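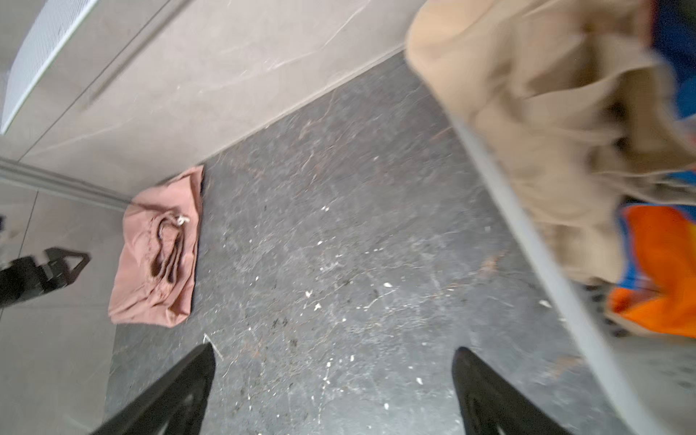
Pink drawstring bag by the wall, gripper open. Floor needs a sweep.

11/11/2025, laundry room, Altley site

Adjoa Lamptey has been folding sheets here longer than the Histov arm has had firmware, and today she was asked to sign a form saying she "supervises" it. Her pay grade does not supervise anything. I've sent that one upstairs, where it can age.

What's changed on the shift so far: less bending, more waiting. The old job was 2,000 pieces a week and a sore back. The new job is the odd pieces, meaning anything with a cord, plus standing close enough to hit pause.

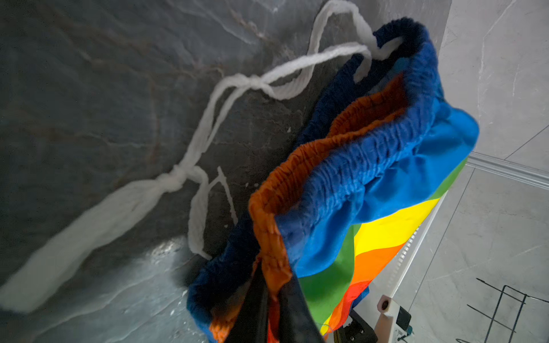
Drawstrings stay on the manual list until Baidoo sends the new grasp settings, promised for January. They didn't say which. Adjoa wants the list taped to the wall in large type — fair, the tablet locks itself after 2 minutes and her hands are usually full.

Rallness want a weekly "touches per shift" number from us. I logged 67 today and counted the pause button as a touch. Let them argue. 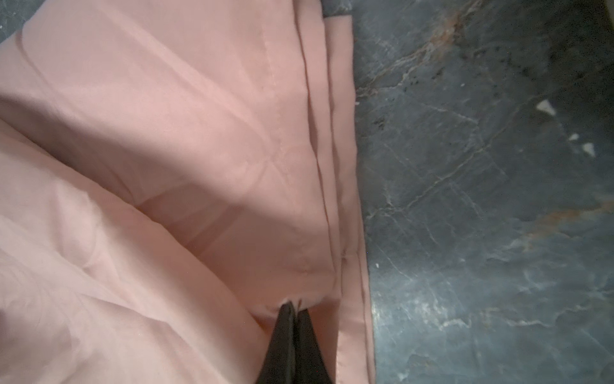
Flat linen is where the hours are supposed to come back. Ask before Friday who gets those hours, the floor or the spreadsheet. Also: broom.

We use cookies to improve your experience. Accept / Manage preferences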